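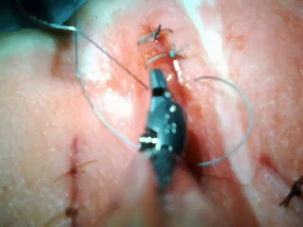 Suturing by machine in the Vlachou training lab

I have worked as an instrument technician in the surgical training lab at Vlachou for 15 years. Since February the lab has run the Dereo suturing module on one of its two robotic consoles. The module plans the stitch positions, passes the needle and ties the knot. A person at the console approves each stitch and can take over with the foot pedal. These are my notes on what has changed for the staff, mostly written for people at other sites who have asked me for the setup sheet and got only the setup sheet.

What the module does

The operator marks both ends of the incision on screen. The software proposes a spacing, and the operator accepts it or drags the points. After that it works one stitch at a time and stops after each knot for approval. We have the approval timeout set to 25 seconds. If no one responds, the arms hold position and the console beeps. They do not continue.

Thread handling is the slow part. Driving a needle through tissue is a short motion with a known path. A long free end of suture has no known path. It loops, lies flat on a wet surface, catches glare and drops out of the tracking. Most of our holds come from the software losing the thread, and the fix is nearly always for the operator to take over, pull the slack to one side and hand control back.

The log

Every hold gets a code. From February to the end of the first review period we logged 819 holds. I went through all of them, which took longer than I had been given. The largest group was thread tracking. The next was the planned grasp point sitting too close to the knot. Bleeding or pooled fluid near the entry point was a smaller group but took the longest to clear, and the operator usually finished those stitches by hand.
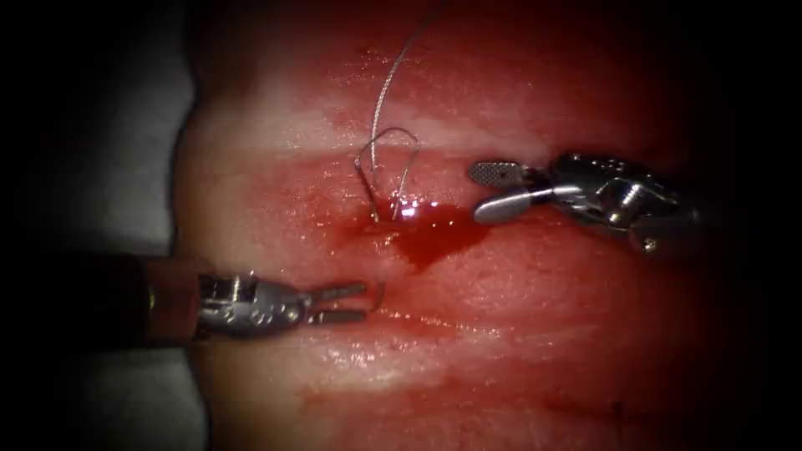

The codes themselves have been revised once. The first list came from Duvden, who handle our service contract, and it had no code for "operator did not like the look of it." People were entering those under tracking loss, so the early tracking numbers are too high. We added a code for it. It is now used a lot, mainly by the more experienced operators.

Changes to the jobs

Before the module, a console session needed one operator and one assistant. The staffing is the same now, but the work is different. The operator spends most of the session watching and approving. The assistant used to cut thread and swap instruments and now also keeps the log. Instrument swaps are down. Typing is up.

Watching is tiring in a way the operators had not planned for. Sessions used to run until the work was finished. We now rotate the console seat after every 5 closures, at the operators' request. The old schedule had no room for this, so fewer sessions fit in a day than the original proposal said.

Practice is the other issue. A trainee who approves stitches does not tie them. The trainees get good at spotting a bad entry angle and are slower when they have to take over in the middle of a knot. We moved one session block back to fully manual work for that reason. I would have moved two.

For my own job, the main change is calibration. Manual operators compensate for a slightly worn wrist joint without mentioning it. The module does not compensate, so cable tension and jaw alignment are now checked before each session with the Dreteck fixture. It adds about ten minutes. The fixture reports pass or fail with no value, and I have asked for the value.

Open items: the hold codes still do not export cleanly, the foot pedal cable is too short for the second console, and the approval beep is the same tone as the low battery warning on the cart.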